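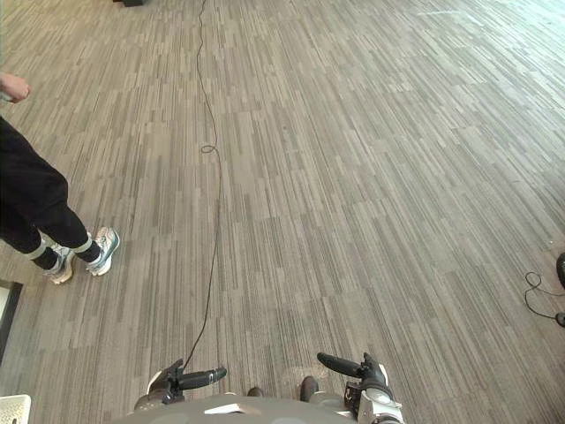
Ottavio Sala
Interiors and Floor Finishes, Tandari Workshop

June, notebook entry, carpet tile floor in the large room

Morning, before the room was opened for use. The purpose of this entry is to record the condition of the floor as found and to set out what remains to be agreed with Flureo before the remaining cartons are released from the store.

The tile is the long rectangular format in the streaked pattern: grey, taupe, beige and off-white strands running diagonally across the floor. The selection was made at Stirnano last winter from a board of small samples, and it was noted then that a linear pattern of this kind is demanding over a wide area. A sample the size of a hand shows the color well enough. It does not show how the lines behave when they are carried across a whole room.

Seams. From standing height the joints are faint. They are read mainly through slight shifts in the direction and density of the stripe where one tile meets the next. This is within what was agreed. The fitter was instructed to keep all tiles in one direction and to mix cartons as the work went on, and the entry in the delivery book confirms that cartons were drawn from 4 pallets in rotation.

Color. The floor does not present one even tone. Where the stronger light falls, the fibers look paler and the pattern loses much of its contrast; elsewhere the grey-brown is deeper and the streaks are distinct. De Luca raised this in writing as a possible difference between batches. I do not accept that reading yet. The proper test is to lift one tile from the pale area and one from the dark area, exchange them, and look again at the same hour. If the paleness stays with the place, it is the light. If it travels with the tile, the matter goes back to Flureo with the carton labels attached.

Cable. A thin black cable is lying across the carpet, with slack in it and a small loop. It should be routed along the wall or placed under a low cover before the room is handed over. The cover is to be grey. The black one used in the corridor draws the eye and was the subject of a complaint. No cable is to be fixed to the tile with adhesive tape, as the tape supplied to us leaves a residue in the pile which the cleaning contractor was unable to remove from the trial panel.

Adhesive. The tiles are held with a release-type adhesive applied by roller, at the coverage given on the Tandari sheet. Trial tiles lifted in the workshop came away cleanly after 17 days. A second trial panel was left for 40 days and required a firmer pull at the corners, though the backing was undamaged. Colleagues lifting tiles for the exchange test should begin at a short edge and use the flat blade from the second drawer. The hooked blade is to be kept for trimming.

Quantities. The order was for 400 tiles. Almost all of them were delivered to the building, and the balance is held in the workshop store on the lower shelf. Offcuts longer than a forearm should be kept and bundled by stripe direction for use at thresholds. Shorter pieces may be discarded.

Cleaning. The instruction from De Luca calls for vacuuming along the line of the stripe. I have asked whether this is a requirement of the guarantee or a matter of appearance only. No answer so far. Until one is received, the cleaning staff should follow the instruction as written — it costs them very little time.

Open points. Exchange test, two tiles, to be carried out by whoever is next on the floor, with the result entered on the facing page. Cable to be rerouted. Letter to Flureo to be held until the test is done. The threshold strip at the double doors is still the wrong height by the thickness of a coin, and the replacement has been requested from Stirnano.

Added at 4 in the afternoon: the replacement strip is confirmed for the next delivery. The grey cable cover is in stock and has been set aside under my name.

O. Sala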